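Naston Workcell Planning: Budget and Purchasing FAQ
Last updated September 23, 2020

What does the base quote cover?
One arm, one gripper, the controller and the floor mount. Cabling past 20 feet is a separate line.

Do I need a second arm?
Price it as an option. Tasks that hold one item while moving another usually need two. The second arm shares the controller but not the mount.

Can I test a layout before I order?
Yes. Unance builds a simulated room from your drawings and checks reach to counters, cooktops and upper cabinets. Send cabinet depth and counter height. The study fee is $866, credited to any order placed by the end of November.

What does the study not tell me?
Cable routing, floor load and noise. These need a site visit.

How much should I set aside for spares?
Finger pads run $346 per set. Plan on two sets for the first year.

Is Hulme tooling compatible?
Only with the adapter plate. Neser tooling bolts on directly.

Who approves changes to a quote?
Hortensia Leiva, Purchasing. Put the quote number in the subject line.

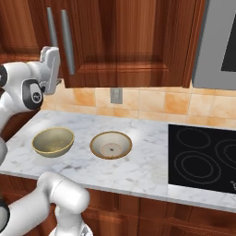 Simulated kitchen layout with two bowls on the counter, left of the cooktop.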